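Pinholm gets its plum sorbet back for one more season

August 21, 2025

Anyone who grew up in Pinholm will have an opinion about the plum sorbet at Sturell, and most of them will give it to you whether you ask or not. So there was a good deal of cheer along the harbour road this week when the little ice cream parlour put its handwritten board out again and the word "plum" was back on it, right at the top, after two summers away.

The sorbet dropped off the menu when the old orchard behind the church stopped supplying fruit, and Thaddäus Reisinger, who has run Sturell for 11 years, decided he would sooner not make it at all than make it with plums he didn't care for. He tried, mind you. He tried fruit from three different growers, and he tried a frozen purée that he still can't talk about without pulling a face.

"It came out sweet and it came out purple, and that was all you could say for it," he told us, leaning on the counter with a tub of hazelnut going soft beside him. "A plum sorbet ought to make you sit up a bit. You want the skin in there, you want a bit of sharpness at the back of your mouth."
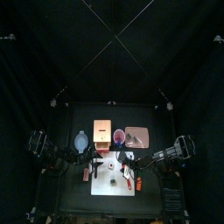

The answer came from a few miles inland, where Akihiko Hosoda has been growing plums at the Sekiguchi smallholding. He planted the trees with jam in mind and for a long time jam is all he sold, along with a few jars of pickled plums for those who like them very salty. The trees have been slow to get going – the first proper crop was last year's – but this summer they gave him 949 kilos, far more than he could ever boil down in his own kitchen, and he turned up at Sturell one morning with two crates in the back of the car to see if they might be wanted.

They were. Mr Reisinger made a small batch that same afternoon, cooking the fruit gently with the skins on and a strip of lemon peel, then pressing it through a sieve and leaving it overnight in the fridge before it went anywhere near the churn. He uses less sugar than he used to, he says, and a spoonful of honey, and he has stopped adding the splash of plum brandy that some of our older readers may remember fondly (you can still ask for it poured over the top, if you are of age and not driving).

The first weekend's sorbet was gone by teatime on the second day. The shop sold 1,086 scoops of it in its first fortnight, which beat vanilla for the first time anyone there can recall, and there were people in the queue who had come over from the far side of the bay with cool bags. One lady bought four tubs and a cornet to keep her going on the walk back to the bus, and who could blame her?

Mr Hosoda, a quiet man who seemed rather pleased and rather embarrassed by all the fuss, says he had his first taste of it standing up in the shop kitchen. "I know those plums very well," he said. "I have picked them and stoned them and cooked them. Cold like that, they were like somebody else's plums. I had a second bowl."
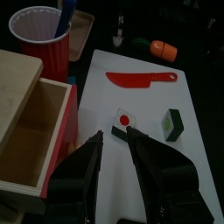
There are a few other things to tell you about while we are on the subject. Sturell is now making its own wafers again, thin ones with a little browned butter in them, and they go very nicely with the sorbet or crumbled over a scoop of plain yogurt ice. The café at Bastix, up by the lighthouse, has taken a small supply too and is serving it in a glass with fizzy water as a sort of float, at least while the warm weather holds.

Prices at Sturell are the same as for the other fruit flavours, and tubs can be put by if you ring the shop before noon. The first 100 customers to bring a clean tub of their own on the last Sunday of the month, or so the plan went, were to have it filled at half price, but the offer has been moved to the whole of that final week to spare everybody the queue.

As for how long it will last, that depends on the trees. The early plums are finished and the later, darker ones are just coming in, and Mr Hosoda is freezing what he can so that there will be a last batch in November, when the shop opens for its winter weekends. After that it will be pear and ginger until spring.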